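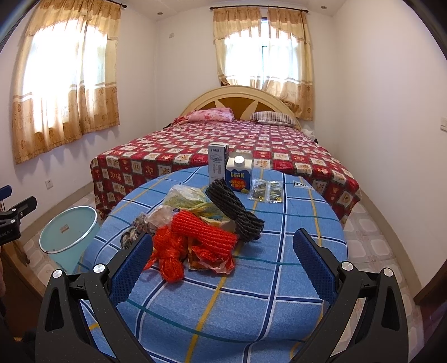 Woltoteck opens orders for Stomuno hand-held gripper kit

Lerkwood-based firm aims its data recording kit at small teams working in ordinary homes

LERKWOOD, May — Woltoteck has opened orders for Stomuno, a hand-held gripper kit for recording the movements used to train robot arms. The kit is carried by a person, who picks up, moves and puts down household things with it while a camera on the tool records the work. The recordings can then be used to teach a robot arm fitted with a matching gripper.

Stomuno has been in use with a small number of outside teams since the winter. From this month it is on general sale, either as a single kit or as a pair for two-handed tasks.

The gripper has two jaws on a black frame, with textured grip pads on the inner faces. The operator opens and closes the jaws by hand through a trigger in the handle. The pads are blue on the sale version and can be taken off with a single screw when they wear down. Spare pads are sold in packs and fit both jaws.

Woltoteck says the main change from its earlier trial units is in the pads and the pivots. On the trial units the pads were smooth, and users reported that soft or slippery items such as thin plastic packets slid out during a lift. The new texture was chosen after tests on packaging, cloth, cord and cartons. The pivots now have silver caps that keep dust out of the joint and can be removed for cleaning.

"Most of what people want a robot to do at home involves things that bend, crumple or roll," said Duygu Canpolat, product manager for Stomuno at Woltoteck. "A coil of rope doesn't sit the same way twice. A snack packet has no good side to hold it by. We wanted a tool that a person could take into a bedroom or a kitchen and use on whatever is already on the table, without clearing it first."

Working in lived-in rooms

Stomuno is meant to be used away from the laboratory. The operator can work at a table beside a bed, at a sink or in a hallway. No markers are placed on the walls or the furniture, and there is no base station to set up. A short calibration is carried out at the start of each session by moving the gripper slowly around the work area and then closing the jaws fully.

Patterned tablecloths, plastic table covers and sunlit curtains have all been difficult for tracking software in the past. Clear plastic over a cloth can produce reflections that shift as the operator moves, and a repeated check or stripe can be mistaken for a neighbouring part of the same pattern. The software supplied with Stomuno flags the parts of a recording where tracking is weak, so that the operator can repeat the task before leaving the room.

The camera has a wide view. It takes in both jaws and a good part of the room behind the work, and the tracking makes use of fixed features such as window frames, headboards and ceiling lights. Operators are asked to leave curtains and doors as they are for the length of a session.

Faces and screens that come into view can be blurred on the user's own computer before any file is shared. Woltoteck does not receive recordings unless a customer chooses to send them for support.

What is in the kit

Each kit contains one gripper, a camera with its mount, a battery and charger, a set of spare pads, a clamp mount for holding equipment at the edge of a table or shelf, and a carry case. The paired kit has two grippers and 2 batteries, with the software licence covering both. A tripod is not included.

The jaws open to 100 millimetres at the tips, enough for a standard one-litre drink carton held across its narrower side. The battery gives 80 minutes of continuous recording. It can be changed without ending the session, although the operator will need to repeat the calibration.

Files are saved to a memory card in the camera and copied over by cable. The software runs on Windows and Linux. It cuts a long recording into separate tasks using the opening and closing of the jaws, and the cuts can be moved by hand afterwards. Users can add a short written label to each task, such as "move the rope to the bucket", and export the results in common training formats.

Trials with Haverford

One of the early users was Haverford, a home automation company that is developing a tidying arm for bedrooms and small flats. Its operators used Stomuno for pick-and-place work with cords, food packaging, cartons and small household goods, and recorded roughly 200 sessions during the trial period.

Haverford asked for two changes that have been carried into the sale version. The first was a lighter trigger spring, as operators found their hands tired towards the end of a morning. The second was a sound when recording starts and stops. Both can be adjusted — the spring with the hex key in the case, and the sound in the settings menu.

"The spring seemed a small thing when we first heard about it," Canpolat said. "Then we spent a full morning coiling and uncoiling rope ourselves and changed it the same week."

Some limits remain. Stomuno is not waterproof and should not be used in or over standing water. It is not suited to very heavy items, or to flat things such as a single sheet of paper lying on a hard surface. Glossy black objects can still be hard to follow in low light, and Woltoteck advises opening the curtains or switching on the ceiling lights before recording.

Orders and support

Orders are being taken through the Woltoteck website, with the first kits leaving the Lerkwood workshop at the end of the month. Prices are given on request and depend on the number of kits and the length of the software licence. Schools and universities can ask for a teaching licence, which allows the software to be installed on any number of machines at one site.

Customers who took part in the trial can send their units back to have the new pads, pivot caps and spring fitted free of charge. The work takes a few days, and loan units are available for teams in the middle of a recording project.

A printed guide comes with each kit, and a longer version covering two-handed work can be downloaded from the support pages.

About Woltoteck

Woltoteck designs and builds hand tools and software for robot training. The company is based in Lerkwood, where Stomuno is assembled and tested.

Press enquiries: Duygu Canpolat, Woltoteck, Lerkwood. Loan kits for review are available on request.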